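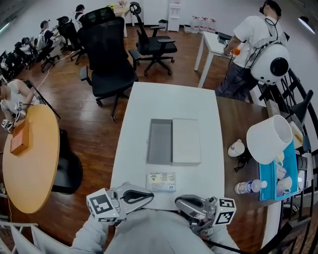

The Clusness Lift-Off Box, grey and white
Sunday, November 20, 2022
20 shares | 6 comments

I get asked about this one more than anything else in the shop, so it finally has a page of its own! It's a two-piece box, grey tray and white lid, and the lid comes right off. No hinge, no ribbon, no magnets to line up. You lift, you put the lid down beside the tray, and everything you packed is there in front of you.

I started stocking the Clusness in August after a long and very boring search for a box I could pack on a table without it fighting back. The hinged ones drove me up the wall (the lid flops over whatever you've just set down beside it, every single time). With a separate lid I can park it flat to one side and forget it until I'm ready to close up. You do want a bit of elbow room, mind you. Opened out it takes up twice the table, so if you're working on a wee desk or the corner of the kitchen counter, put the lid on a chair.

Who buys it? Mostly people sending small electronics, tools, camera bits, the sort of thing that arrives with a cable and a booklet and three parts you'd hate to lose. A few folks use it as a drawer organizer, tray only, and keep the lid for when they move house. I've got one at home full of batteries and fuses and I'm not sorry.

About the colours. The tray comes in grey and the lid in white and that's your lot for now. I did ask Clusness for an all-grey one and they said maybe. The white does show pencil and grubby thumbs, so wash your hands first or wear it with pride. A dry eraser takes off more than you'd think.

Now, inserts! The plain tray suits anything that's happy lying loose in a bit of tissue. For anything with corners or weight I'd go for the Wameno insert, the one with the square pocket. You drop your item in and it stays put instead of skating from end to end every time the courier takes a roundabout. Measure your thing before you order, please, and measure it with the plug attached if it has one. I've had 2 come back this year because the cable wasn't counted.
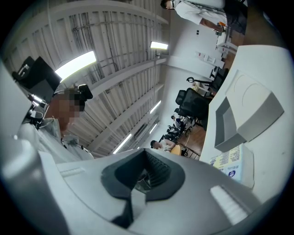

Square recess with grey inner walls, and a pale yellow label on the lower front.

Labels go on the front, low down, where you can still read them when the boxes are stacked. I used to stick mine on top, and then spent my life lifting boxes off other boxes to see what was underneath. If you want printed ones, the Lallora labels are what I sell alongside, and they'll take pretty small type. Smooth them down from the middle out, and do it before you fill the box (pressing on a full one is asking for a dent).

If you're including a card, have it on the table before you begin. I like mine on top of everything, face up, so it's the first thing people see. Closing up, set the lid down square and let it settle by itself. Pushing one corner first makes it bind, and then you'll be muttering at it like I do.

What you get
Grey tray, white lid. Insert and labels are separate, sorry, I know it's a nuisance, but not everybody wants them.

Pack sizes
Single, pack of 5, or carton of 20. The 5 is what most people start with. Cartons are heavy to lug up the stairs, so have a think about where they're going to live.

Posting it
It's a presentation and storage box, so please put it in an outer carton if it's travelling by mail. I've sent them bare to friends nearby and they came through fine with a scuff or two, but I wouldn't do it for a paying customer.

Returns
Flat and unused, any time within 6 weeks. Once there's a label on it, it's yours!

Goes well with
Wameno square pocket insert
Lallora labels, pale yellow or plain
Marchuk paper tape, the wide roll (tears by hand, which my scissors-losing household appreciates)

The all-grey version isn't listed yet. Drop me a note through the shop if you'd like one, and I'll pester Clusness again with your order in my hand.

Share this 20
Comments 6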